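I have stopped believing in the pre-race routine. At Udgate in May I watched 17 young swimmers tap their goggles, mutter a word and breathe out, all as taught. Two of them swam faster than usual. Horațiu Barbu, who coaches them, put it down to the routine — I'd put it down to the swimmers.

What would change my mind? A season with the ritual, a season without, and the times printed side by side. The sellers of these courses never seem to offer that. 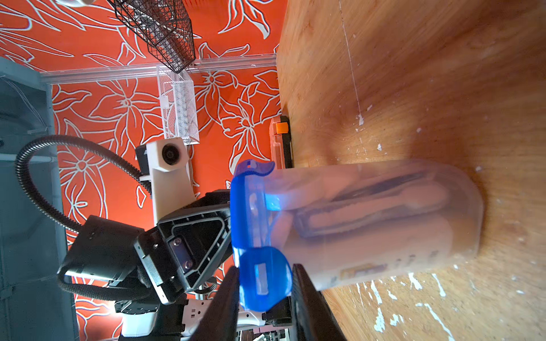 A frosted plastic container with a blue lid.

Until they do, I'd spend the money on more pool time.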